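Cutting the border chapter

I finished the third draft of the spy novel in January and have spent the time since then taking pieces out of it. The largest piece went last week, and a few people who read the earlier posts asked what happened to the border chapter, so this is a post on that.

The book is set in a made-up country called Fundau. I went with a made-up country early on and have mostly been glad of it. When I tried a real one, I spent more time checking streetcar routes than writing, and I still got a letter from a reader of the short story telling me a bridge was on the wrong side of a railroad station. With Fundau I can put the bridge where I need it. The cost is that I have to remember where I put it. I keep a hand-drawn map in the back of a notebook, and there are two rivers on it now that used to be one.

The border chapter was the one where the courier crosses out of Fundau at Trarkoseck, at night, with the film sewn into a coat. I wrote it first, before I knew who the courier was or what was on the film. It had a checkpoint, a bored guard, a second guard who was less bored, and a long stretch where the papers are carried into a hut and the courier stands in the road waiting. I liked it a lot. I read it aloud at the library once and it went fine.

The trouble is that it is a chapter from a different book. It was written when the book was going to be an adventure, and at some point in the second draft it became a book about people in an office reading reports. The courier is hardly in it anymore. By the time you get to Trarkoseck you have been in the office for most of the novel, you know that the film is worthless, and so do the people who sent for it. A tense scene with a guard is then only a tense scene with a guard. I tried moving it to the front as a prologue. That gave away that the courier makes it. I tried having the courier not make it, which changed everything after that point and would have meant starting over.

So it came out. What is left is a report on the crossing, written by somebody who was not there, and read by the main character at her desk with her lunch. It takes up a page and a half. She corrects a spelling mistake in it.

The chapter ran to 2,018 words. The report that replaced it is 799. I know the exact numbers from the word counter in Kpodo, the writing program I use, which shows it in the corner whether you want it or not. I switched to Kpodo for this draft because the old program would lose its place in a long file. It has a thing called the shelf, where you drag scenes you have removed, and the shelf is now longer than the book. I don't delete anything from it. I have gone back to it a few times for a sentence and then found the sentence was not as good as I remembered.

One thing I learned from writing the report was how hard it is to write a dull document that people will read. A real report of that kind, going by the declassified ones I have looked at, is full of passive verbs, initials, and cross-references to other papers you will never see. A page of it feels real. Three pages and the reader is gone. My first version had a distribution list at the top and numbered paragraphs, and it was much too faithful. I took out the distribution list and left the numbers. Then I took out paragraph 2 and did not renumber the rest. The main character notices it on her second reading, and that is where the next part of the plot starts now.

I had been looking for that for months. In the earlier drafts she found out about the leak by overhearing two men on a staircase, and every reader I showed it to put a question mark next to the staircase. I put one there myself eventually. A missing paragraph is better. It is the kind of thing she would see and the men upstairs would not, and it happens at her desk, where she is anyway. 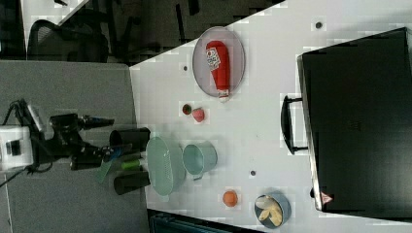
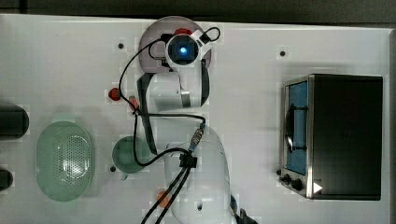 Taking the chapter out had some effects further along that I did not see coming. There were four places later in the book where somebody refers to the coat. In one of them the coat is hanging on the back of a door, and the reader was supposed to recognize it. Without the crossing it is a coat on a door. I left it in. Somebody reading closely may connect it to the line in the report on "outer clothing, gray, retained," and if they don't, it does no harm. The other three I cut.

The guard was harder. The less bored of the two guards turned up again near the end, in a hotel dining room, in a good suit, and that was meant to be a surprise. You can't be surprised to see a man you have never met. For a while I thought I would have to lose the hotel scene as well, and I would have minded that more than the border. What I did in the end was put him in the report, one line, as a guard who "asked sensible questions." In the dining room he now asks the main character a sensible question and she puts her fork down. I don't know yet if it works. It might be too quiet.

That is my worry about this draft in general. Everything in it has gotten quieter. The first draft had a shooting, the second had a shot fired, and in the third a man takes a pistol out of a drawer and puts it back. I like that better, but I am aware that I am selling this to people who buy spy novels, and some of them would like the pistol to go off. I have been reading a lot of older ones in the evenings to see how they manage. A surprising amount of the time they manage it with weather. There is a great deal of rain and fog, and people's shoes let in water, and you feel that something is happening. I have added some sleet to chapter nine.

The other thing I noticed in the old ones is how little the writers explain. They use a term, they don't define it, and by the third time you know what it means. In my second draft I had the main character explain what a cutout was to a new clerk, and the clerk said "I see" four times. The clerk has now been working there for a year and knows what a cutout is. That fixed the page in ten minutes. I should go through the rest of the book for people who say "I see."

On the practical side, the manuscript goes to Andurley at the end of March. They are a small press and they did the story collection, and they have asked to look at the novel first, with no promises on either side. Their guidelines want the opening 45 pages, a one-page synopsis, and a paragraph on where the book would sit on a shelf. The pages are fine. The synopsis I have written five times. The problem with summarizing a book where people read reports is that it comes out as a report. In the last version I simply said who wants what and who lies to whom, in order, and stopped when I reached the bottom of the page. The end of the book is not in it, and the guidelines say that it has to be, so there will be a sixth.

The shelf paragraph I have been putting off. I don't much like comparing it to other books. If you name a famous one you look foolish, and if you name an obscure one they haven't read it.

A couple of smaller things. The title has changed again. It was going to be named after the crossing, and there is no crossing now. The working title is just the name of the country, which I don't think will last, though it looks all right at the top of a page. I also found out that I had given the main character two different middle initials, one in the first half and one in the second. In another kind of book I could have claimed it was deliberate. I have gone with the first one.

To those who asked whether the border chapter will be posted here: maybe, after Andurley has answered. It could stand alone as a short story if I gave it an ending, and took out the references to the office, and decided what is on the film. I would also have to work out which river the road crosses. On the current map the checkpoint is on the wrong bank, and fixing that means redrawing the whole eastern side, including the hotel.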